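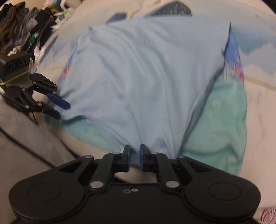
Pestomura: A Two-Player Puzzle Game
Final Project Report
Submitted by Mingxuan Li
Nov 24, 2025

1. Summary

Pestomura is a short puzzle game for two players sharing one keyboard. Each player controls a lamp keeper on opposite sides of a flooded lighthouse. Water levels are linked, so draining a room on one side fills the matching room on the other. The finished build has 38 rooms and one ending. It was made in the Illeck engine, which our course uses for all second-year work.

2. Starting point

The first pitch was a single-player game with a rewind button. Rewinding took too much memory on the lab machines and the puzzles were weak, because players would try everything and undo it. I dropped the rewind in October and kept the lighthouse and the water. Adding a second player meant redoing the camera, the controls and most of the room layouts.

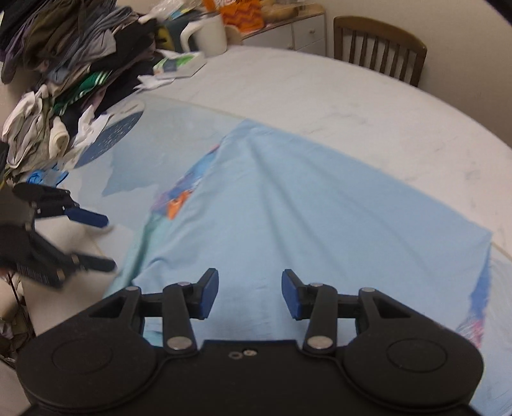

3. Water system

Every room stores a water level from 0 to 4. A valve moves one unit between two linked rooms. Levels are whole numbers only. An earlier version used smooth values and looked nicer, but players could not tell if a ledge was reachable or just under the surface. With fixed steps the ledges can be drawn at exact heights.

The animation between levels takes 300 milliseconds. Input stays active during that time. Locking it made the game feel slow, and one tester kept pressing the valve key again because she thought it had been missed.

The worst bug came from both players turning the same valve on the same tick. The water moved twice and a room could end up below zero. Valve requests now go into a queue and are checked one at a time – the second request is thrown out if the first one has emptied the room.

4. Art and sound

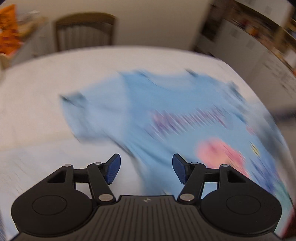 Department of Game Design and Interactive Media, Munasinghe College

All tiles were drawn in Plistix at a small size and scaled up by 2 in the engine. I limited the palette early and did not change it. The left side of the lighthouse is warm, the right side is cool, and the water is the same color on both. Music is one loop with a second layer that fades in when both players stand in the same row.

5. Playtesting

Testing was done in pairs in the lab. Most pairs finished the first section without help. The bell room was the main sticking point. Players did not connect the bell rope to the upper valve, so I moved the rope closer

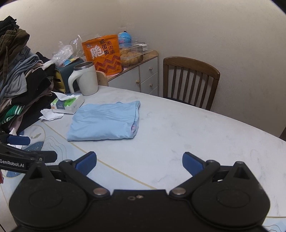
and added a pipe running between the two. Pairs tested after that change got through the room faster, but some still pulled the rope by accident while jumping.

Several testers asked for a restart key for a single room. This is now on R and resets both sides.

6. Known problems

Gamepads are detected only if plugged in before launch. The pause menu can be opened during the ending, and closing it skips the last line of text. Saves from builds before the camera change will not load.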